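Grovgate Open Day - Questions and Answers

When can I see the robot arm picking?
The demonstration runs six times, in the Trokari room. Please come five minutes before.

What does it pick?
Mixed things from a metal bin, such as a pepper or a package.

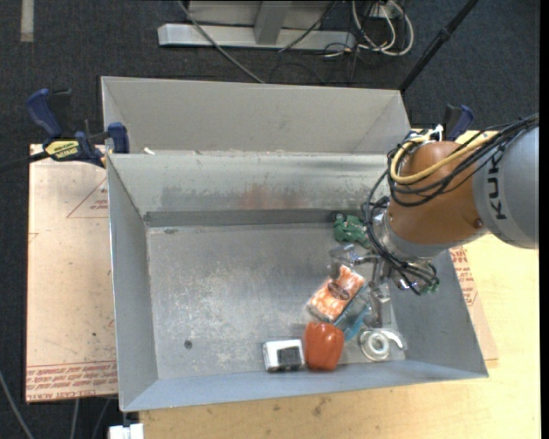 Can my children come?
Yes, from the age of 5, together with an adult. Please stay behind the line while the arm is on.

Who do I ask about a school visit?
Juniper Ferreira, at the front desk.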